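# The slow metal of Clultcombe

Lithium is the lightest of all metals, and for most of the last century only few people cared where it came from. It was used in grease, in glass and in some medicines. Today the hills behind Clultcombe are marked with drill pads, and the company Nutix holds 3137 hectares of exploration ground there.

I went in March to meet Zane Vasiliauskas, the senior geologist. He keeps the drill core in a long shed near the road, in trays, and he likes to splash water on it before he talks. Wet core shows its colour better. The mineral he looks for is spodumene, a pale grey to greenish silicate which grows in coarse veins called pegmatites.
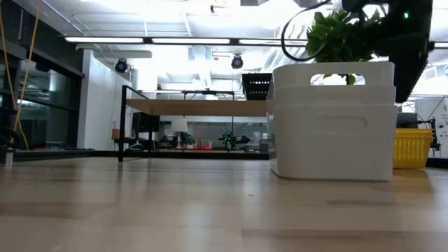
"People expect it to shine," he told me. "It looks like old candle." His deepest hole reached 871 metres, and most of it was ordinary schist. The good part, a vein 45 metres thick, was met much closer to the surface.

To get lithium out of spodumene is hard work. The crystal in its natural form hardly reacts with acid, so the concentrate must be roasted in a kiln at more than 1000 degrees. The structure then opens, the grains swell and crumble, and sulphuric acid can do its job. Brine producers avoid the kiln, but they need wide ponds, dry air and a lot of patience — evaporation can take more than a year.

The other question is what happens to the rock that is left over. Nutix wants to sell the feldspar and quartz to Kindlow, a ceramics maker on the coast. The two companies have talked for some 2 years and nothing is signed. Kindlow worries about iron, which gives brown spots in a white glaze.
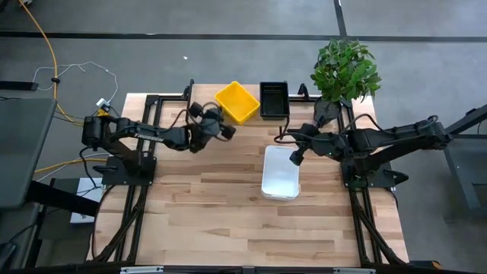
*A pair of robot arms at a wooden-topped table, one of them lettered TROSSEN.*

On the north side of the valley lies the Ramanauskas vein, named after the farm it crosses. It is thin and folded, and the old maps put it in the wrong paddock. Vasiliauskas would like to drill it next, before the creek rises and the lower track is closed to the rig.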